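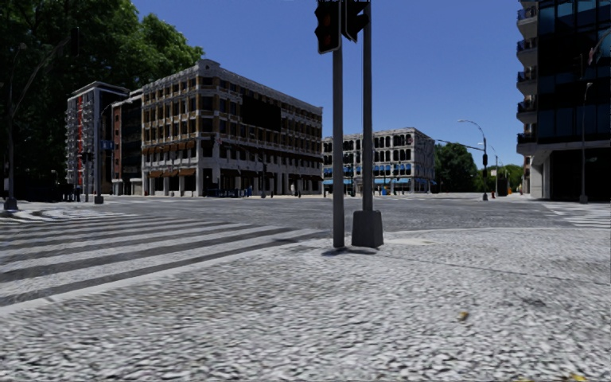

19th September

Gut colonization run, second batch. Notes from the bench, mostly so I can find them again.

Thawed the Sitard stocks first thing. Two of the tubes had frost inside the cap and I left them out. Streaked the rest on blood agar and put them in the anaerobic jar with a fresh gas pack. Indicator strip went white within the hour. Last batch it stayed pale blue overnight and the plates were useless, so I changed the jar gasket before starting.

Mouse groups
16 animals on the toxin-making strain, 16 on the strain with the gene knocked out, 7 on broth only. All had antibiotic water up to yesterday. Gavage went fine, one animal in the broth group coughed some back and I redosed it. Marked on the cage card.

Pellet collection is at days 2, 7 and 14. Please put them on ice right away. The day 2 pellets from batch one sat on the bench during the fire drill and the counts came out low across every group, controls included.

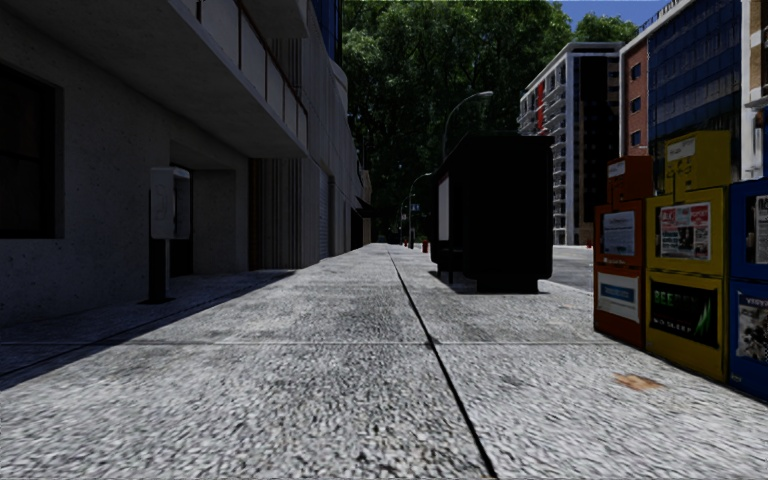
Oxidase activity in the colon lysates from batch one: the toxin strain is up against broth, the knockout is about level with broth. I don't trust the size of the difference yet. Three wells in row C read far too high, and when I held the plate up to the window there was a brownish ring in each of them. The nearest I can get to the color is the orange-brown stain on the paving in the picture, only weaker. I think it is old peroxidase substrate, the bottle was opened in December. Threw it out and opened a new one from Damasceno. Rerun row C before anyone puts these numbers on a slide.

Protein assay on the same lysates was good, standards in a straight line. Samples 51 and 82 were under the lowest standard, so either the tissue piece was tiny or the homogenizer tip was loose. There is a bit of each left in the minus 80, second shelf, Paltthorpe box.

Neema Magesa asked whether we should stain for DNA damage in the same sections as the inflammation scoring. Yes if the blocks allow it. She will cut two extra slides per animal and keep them unbaked. Scoring stays blind, codes are in the sealed envelope in my drawer.

To do
1. Rerun row C with new substrate, and add a blank with lysate but no substrate.
2. Check the jar at 48 hours, pick single colonies, confirm by PCR with the toxin primers.

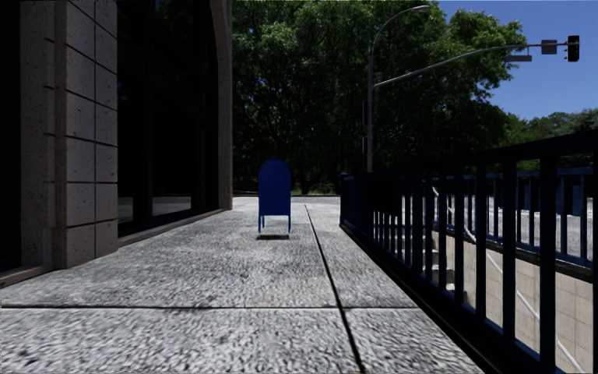
3. Order more gas packs. One sleeve left.
4. Ask Stuststead for the lot sheet on the inhibitor. The powder looks clumpy and I want the water content before weighing it out.
5. Weigh all cages tomorrow morning before the water change.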